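How to register a youth player for a Rodside League club

Registration for the winter window closes on 14th December. Forms that reach the league office after that are held over until the spring, and the player can't take part in league or cup matches in the meantime. Friendlies and training aren't affected.

These steps cover players under 16 who are joining a club for the first time or moving from one club to another. Adult registration uses a different form.

Before you start

You will need the player's birth certificate or passport, a recent head and shoulders photo, and the name of the school they attend. If they have played for another club since September, you will also need that club's release slip. A text message or email from the old manager will not do.

Step 1: Open a family account

Go to the Oveo registration site and choose "New family". The account has to be in the name of a parent or guardian. Use an email address you check often, as the confirmation link stops working after 6 hours. If it runs out, choose "Send again" on the sign-in page and don't open a second account. Double accounts are the most common cause of delay, and the office has to merge them by hand.

Step 2: Add the player

Enter the name exactly as it appears on the birth certificate or passport. Shortened names can go in the "Known as" box, and that is the version printed on team sheets. Check the date of birth before you press Save. It decides the age group and you can't change it yourself afterwards.

Upload the photo and the proof of age. Scans and phone pictures are both accepted as long as all four corners of the page show and the print can be read.
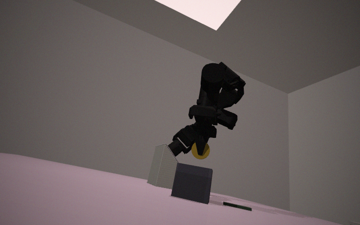 Step 3: Choose the club and team

Pick the club from the list, then the team. Clubs with more than one side in an age group name them by colour, so ask the manager which one to select. Bang Juniors and Cela Athletic both run several teams at under 11 and under 12, and it is easy to pick the wrong one.

A player may move up one age group but never down. Tick "Playing up" if this applies and the club secretary will be asked to approve it.

Step 4: Transfers only

Upload the release slip and enter the old club's name. The old club has a week to object, and the only ground for objecting is unpaid subs or kit not handed back. If it doesn't reply, the transfer goes through.

Step 5: Medical details and consent

Fill in the medical page even if there is nothing to report. A blank page sends the form back to you. List any inhalers, allergy pens or tablets the player may need at a match. The photo consent question is separate and you can answer no without it affecting the registration.

Step 6: Submit and check

Press Submit and wait for the reference number. The status will read "With club" until the secretary has signed it off, then "With league", then "Registered". Players can't be picked for a league match until it reads "Registered", and that includes substitutes.

The league had 3,292 junior players on its books last season and the office is busy in the final week. If your form has been "With club" for several days, contact the club secretary first. The league can't approve it on the club's behalf.

If a form is sent back

The reason appears in red beside the section that needs changing. Correct that section, leave the rest alone and submit again. You keep the same reference number.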